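The Travel Team Bill

Our younger one made the Munside under-11 travel team in August, and I said yes before I read the fee sheet. My fault. The number at the bottom was $1,635, due in three parts, and it did not include the uniform.

I grew up playing rec soccer in a T-shirt from a muffler shop. It cost my parents whatever it cost, and I don't remember them talking about it. We played the same six teams in the same park and went home. So I came to this with old ideas of what a season looks like, and I've been adjusting them all fall.

The fee covers the coach, the field rental, the league registration and the referees. I don't have a complaint about any of that. The coach is good. He is out there three evenings a week and he answers email. What I hadn't figured on was everything else. There was the uniform kit, which has two jerseys and a warm-up top we have used once. There were tournament fees, billed separately. There was gas, and lunch on the road, and two nights at a motel in Bakos because our first game was at 7 in the morning.

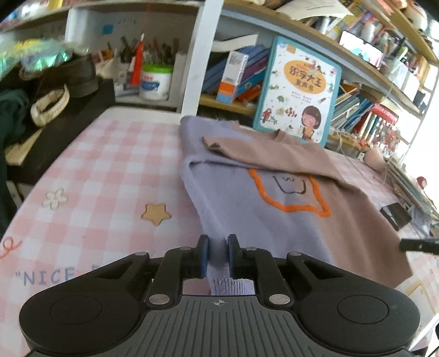

By the end of October I had started writing it all down. I keep a page in the back of the same notebook where I track the car repairs. Gas and tolls are one column, food is another, and the third is for things like shin guards left behind in a parking lot in Daris. That third column is longer than I would like.

The drives are the part I think about most. Daris is 53 miles each way. We went there four times, twice for games that could have been played against kids from the next town over. I asked about this at the parent meeting and was told the league sets the brackets by skill level. I understand that. I watched those games, though, and I couldn't see much difference between the Daris kids and the ones we used to play in rec. Maybe a trained eye could.

My older one stopped playing at 12 and took up the trombone, which has its own costs, but the band room is a ten-minute walk. On Sundays when half of us are at a tournament, the other half is home doing laundry and eating a normal lunch. We tried bringing everybody along for the first few trips. That lasted until the one where it rained sideways and the only place to sit was the car.

I want to be fair here. My kid loves it. She has gotten a lot better with her left foot, and she has friends on the team she didn't have before. She packs her own bag the night before without being asked. When I brought up going back to rec in the spring, she went quiet and then asked if it was because of something she did. I told her no, and we talked about money for a while, in general terms. I think she followed most of it.

The spring deposit is due at the end of November. The club has a payment plan through a company called Remerent that adds a $27 service charge, so we'll probably skip that and write a check. I've asked whether we can sit out one of the away tournaments, and I'm waiting to hear back. A couple of other parents said they would like to do the same.

If your club handles this differently, I would like to know how. Comments are open.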